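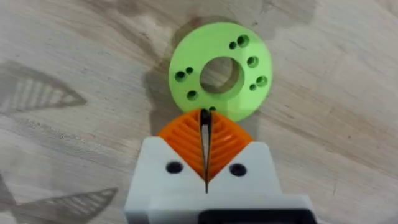
What should I ask at a robot open day if I don't know anything?
Asked by Natalie Marsden, July
2 min read

My employer is sending me to the Wednesday open day at the Idutton workshop, where they'll be showing a small arm that picks up printed parts. I order supplies for a living. My boss wants "a view" on whether we need one. The invitation says the demo lasts 90 minutes and there will be sandwiches. How do I come back with a view that isn't about the sandwiches?

Answer by Reece Kershaw

I went to the last one. They had one of those little arms with soft ribbed fingers, and a green plastic disc with a big hole in the middle and more holes around it. Everyone stands in a half circle and goes quiet, like a christening.

Ask if you can put the part down yourself. The presenter had a favorite spot on the table and kept nudging the disc back to it between runs, very casually, the way you'd straighten a picture in someone else's house. When a man from Oakley set it down near the corner, we got a long talk about lighting. It did pick it up in the end, on the second go.

Also ask what happens if the disc is upside down, or if there are 2 of them touching. Then ask who fixes it when the person giving the demo is on vacation. I got a business card in reply to that one.

For your boss, write down how long one pickup takes, start to finish, with your own watch. The video they play in the lobby is sped up - it says so, in gray letters, at the bottom.

Answer by Glenys Yeoman

Parking is terrible, use the Warkton side. Egg sandwiches go first.

Answer by Najwa Mahasneh

I help run demos like this at a different place, so I'll stick up for the nudging a little. Soft fingers bend around a part and forgive a bad approach, but a flat disc lying on a table doesn't give them much to hold. Low, thin things are harder than they look. Ask whether they grab it by the outside edge or go in through the hole, and why. If the presenter lights up, you've found the engineer. Stay near that person.

Bring one of your own parts, too. Most of us secretly like it.

Comments (3)

Vija Rebane: Took a Garard hinge to mine as suggested. It was dropped with great confidence.

Natalie Marsden: Thanks all. Bringing a watch and a bottle cap. Will report back.

Glenys Yeoman: They were out of egg by noon.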